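Notes for the Mundcombe talk, 20 min plus questions. Slides in brackets. Do NOT read these out, Sandra.

[1 title] Hi, Sandra Staniforth, I run the returns side at Briggs. Nine years there, last two mostly spent on automation. Not an engineer. Say that early, gets it out of the way.

[2 what we do] Household goods come back, we check them, sort, repack. Storage bins, boxes, small furniture. Over 1000 items on a normal day, more in September when the students have moved in and changed their minds. Every item picked up, turned over, put down. By a person. All day.

[3 the wrists slide] Ask the room: who here has done a packing job? Wait for hands. Wait longer than feels ok. Then the thing Gus told me in his first review, "it's never the heavy ones, it's the four hundredth light one." Pause after that.

[4 what we bought] Short. Two arms per cell, handling software from Jeltik, install by Kuta. Don't get into price, somebody always asks, take it in the break. Point is what we asked for: the lifting and the turning. Deciding stays with people — is it sellable, is it scuffed, does the lid belong to it.

[5 first month] Be straight here. It was slow. 400 items a day through the cell when we'd been promised a lot more. People stood behind it with their arms folded, me included. Stacked stuff was the worst, one box on another, lids that just sit there without clicking on. A person knows to steady the top one. We had to teach that, over and over.

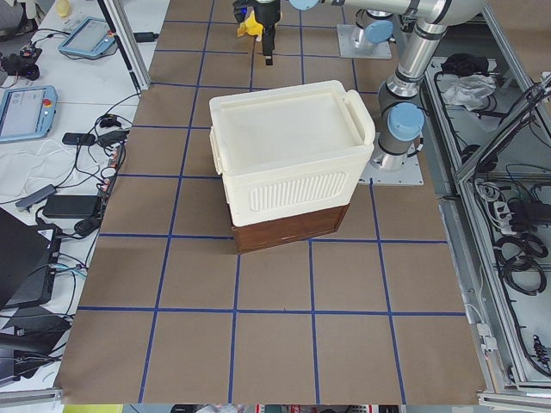
[6 who does the teaching] So this is the bit I care about most, slow down. We assumed Kuta would do it all. Their people were good but they had never repacked a bin in their lives. Gus Ruiz-Ortega had. Seventeen years on the line. By week three he was the one with the pendant in his hand and the Kuta guy was taking notes.

[7 jobs] Numbers, since they will want them. 17 people on the line before, 17 in the department now. Six do different work: setups, checking, fixing jams. Pay grade for those went up one step, took a fight, took seven months. Should of been settled before the install, my fault, own it.

[8 what got worse] Don't skip this even if short on time!! Talk. People used to stand across from each other and chat. Cells put them further apart, backs turned. Two good people asked for transfers over it. We moved the check benches so they face in again, helped some. Also boredom — watching a machine is tiring in its own way. Rotate every hour, not every shift. We tried every shift, bad idea.

[9 what got better] Wrist complaints down, supervisor's log not a study, say so. New starters learn the checking faster becuase they aren't worn out by 2 pm. Older staff staying on longer, Gus was going to quit at the end of last year and didn't.

[10 if you're about to do this]
Put line people in the vendor meetings from the start.
Write the new job descriptions first, then order.
Budget time for teaching. Whatever Kuta or whoever quotes you, double it.
Leave the old benches in until people say they can go.

[11 questions] Likely ones: will it go to nights (don't know, no plan), union (yes, there from meeting two), would I do it again (yes but slower). Gus is in the second row, hand him the mic if it gets technical. Water. Clicker back to the desk after.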